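Gristard
Home | Rentals | Delivery | About us | Contact

About us

We rent out the stuff you need for a party and don't want to own. Chairs, tables, tents, linens, dishes, the big coffee urns, extension cords, a dance floor in squares. Drandthorpe and the towns nearby. Family parties mostly, then weddings, then whatever the schools and churches have going on.

Eight of us on staff. More in summer, when anyone's nephew who can lift a tent pole gets a call.

How it started

Baldur Brynjólfsdóttir had a trailer and a stack of folding chairs bought off a dance hall that was closing. Plan was to sell the chairs. Put a card up at the grocery store, and every call that came in was somebody asking to borrow them for the weekend. So that was the business. Card got changed to "for rent" in ballpoint pen and stayed up for years.

First tent came the spring after. Secondhand, white, one leg shorter than the rest. Went out nearly every weekend until a storm took it over a fence during a graduation. No one under it, it was being set up. The replacement came with proper stakes and we've been fussy about stakes ever since.

Name comes from the old Gristard feed mill, our first storage. Rented one bay, then two, then the roof leaked on the tablecloths and we moved. Kept the name. Already on the truck.

Where we are now

The warehouse is on Ortner Street, behind the tire place. Big green door, bell on the left, ring it twice becuase the first one never seems to reach the back. Parking for a couple of cars and one trailer. If you come in something longer, call first and we'll move the truck.

Open 8 in the morning to 5, later in June and July. Front room has samples of most things so you can sit on the chairs and feel the linens before you book.

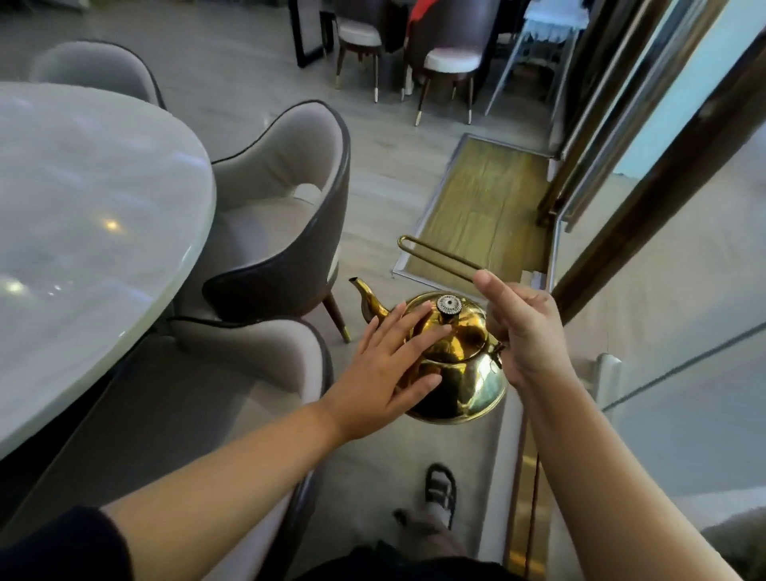

Chairs are still the heart of it. 1,046 at the last stock count, which takes all of January and puts everyone in a bad mood. Most are the Mosano, white, padded seat, folds flat. We tried a fancier chair a few years back. Looked great, pinched fingers, gone. The Mosano is plain and it stacks, and when a seat pad tears we can swap it in the shop in a few minutes with a screwdriver.

Also wood folding chairs for outdoors, benches, and a small set of kids' chairs that get booked way ahead in spring. Ask early for those.

Tables: 81 rounds in two sizes, plus long ones for buffets, plus card tables, plus the tall skinny kind people stand at. Not sure how many you need? Tell us how many guests and whether it's a sit-down meal. We'll work it out. People nearly always order too many tables and not enough trash cans.

Tents

Three sizes. The small one goes over a grill or a registration desk. The middle one fits a backyard party. The large one needs a flat field and half a day. We put up all the tents ourselves and take them down ourselves, that's in the price. Please don't move one after we've left, not even a little, not even with six strong cousins.

Before a tent job one of us comes out to look at the ground. Sprinkler lines, septic, slope, low branches. Takes 15 minutes or so and there's no charge inside Drandthorpe. If it's a no, we'll say no and suggest something else. Sometimes that's just moving it to the other side of the house.

Linens and dishes

Washed in-house since the move. Two big machines, one press, a folding table that's older than some of the crew. White, ivory, navy, a dark green, and a red that comes out in December and goes back in a box. We stopped doing satin. Ask anyone who ironed it.

Dishes, glasses and silverware go out in crates and come back in the same crates. Scrape them, don't wash them. Really. We're going to wash them anyway and the crates are made for dirty plates. One broken plate, you pay for one plate, the price is on the sheet taped in the lid.
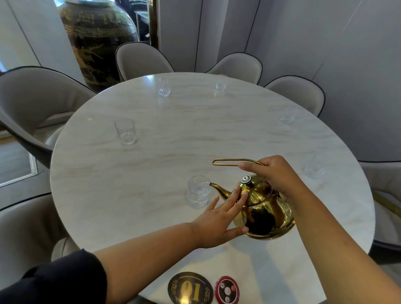

Last year we did 191 jobs. Smallest was a single card table for a yard sale. Biggest was the Drandthorpe school reunion, two tents and every long table in the building, and a late call for more chairs that had Baldur driving the trailer over at 7 in the evening. Got there before the speeches.

We don't do food, music, flowers or planning. People ask. We have a list of locals we like working alongside and we're happy to pass it on, no fee, no kickback. If you have a planner already, have them call us directly, saves a lot of back and forth.

How a booking works

Call or send the form. Tell us the day, the place, the head count, and anything odd (stairs, gravel, a gate that's narrow, a dog). We send a price, usually by the next morning. A quarter down holds it. Rest on delivery, card or check.

Change the count up to three days before, no problem. After that we'll try. Rain is not a cancelation for tents, rain is sort of what they're for, but if the wind's bad we won't put one up and you get the tent money back. All of it.

Delivery is to the driveway or the nearest place the truck can get. Carrying further is extra, setting up chairs is extra, both cheap. Or come get it yourself from Ortner Street. Bring straps. We do have straps but they wander off.

Schools, clubs, funerals

Schools and clubs in Drandthorpe get a lower rate, ask when you call. For funerals we don't take a deposit and we'll find chairs on short notice even in a packed week. Has been that way from the beginning. Just tell whoever picks up.

Old stock

Chairs that are too scuffed to rent get sold off in the fall, out front, cash, cheap. Same with odd plates and stained linens (good for painting, good for picnics). No list and no holding things. We put a sign on the green door the week before.

Working here

Summer crew hiring starts in April. You need to be able to lift, be okay with early mornings, and be polite to people who are having a stressful day. Driving licence helps. Gloves and shirts from us, boots from you. Lunch is on us on tent days. Several of the full-time crew came in as summer help, including the person who now runs the laundry and won't let the rest of us touch the press.

Getting in touch

Phone is best before noon, we're mostly out on the road after that. Form on the contact page gets read every evening. If it's the day of your event and something's wrong, use the number on the delivery slip, not the office one. It rings in the truck.

Updated price sheet going up soon, the one on the rentals page is still good until then.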